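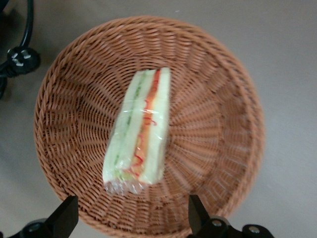
Thread: Groom wants sneakers with a full traditional outfit, thoughts?

kentebride_22
August 23, 2022
OK style people, I need opinions! We're doing our reception in Lustdale and my fiancé has his heart set on bright white high-tops with his embroidered robe. My aunts are horrified. I was horrified too for one evening, and then he tried the whole thing on and I LOVED it. The robe is deep green with gold thread at the neck, and the white at the bottom kind of wakes it up. Has anybody done this, or seen it done?

hemline_hero
Yes yes yes. My cousin did it with a cream robe and red sneakers and people still bring it up (in a good way!). The hem has to be right, though. If it drags over the shoe you lose the whole effect and it looks like he forgot to change. Have it taken up so it stops at the ankle.

old_school_dee
I'll be the grumpy one. I love a bit of rule breaking, but the robe is a formal garment and somebody sat and stitched that neck by hand. Put him in good leather slippers for the ceremony and let him dance in whatever he likes afterward.

kentebride_22
Dee, my oldest aunt said nearly the same thing, word for word! The stitching was done at Hillirero, took 3 fittings, and the tailor there was the one who suggested sneakers in the first place. So I don't think she's offended, haha.

hemline_hero
Hillirero does gorgeous necklines. I'd trust them.

plaid_and_proud
Which sneakers? It matters so much. Chunky soles under a robe look like he's standing on a box. I got a slim pair from Görtz, 140 dollars, all leather and hardly any logo, and they went with everything I wore that summer.

old_school_dee
140 for shoes nobody will see under a robe.

plaid_and_proud
Dee, they WILL see them, that's the point of taking the hem up!

beadwork_bay
Late vote for a middle road — get plain white ones and have beads sewn along the tongue or the laces in the same gold as the neck. Prarkance has a small bead shop upstairs that will do it if you bring the shoes in. Then it ties back to the robe and the aunts have something to admire.

old_school_dee
Beads on the laces I could live with. I still say slippers for the ceremony.

kentebride_22
Beads!! Why did I not think of that. I just showed him and he's already asking if his 2 brothers can have them too. Calling Prarkance in the morning, will report back on the price.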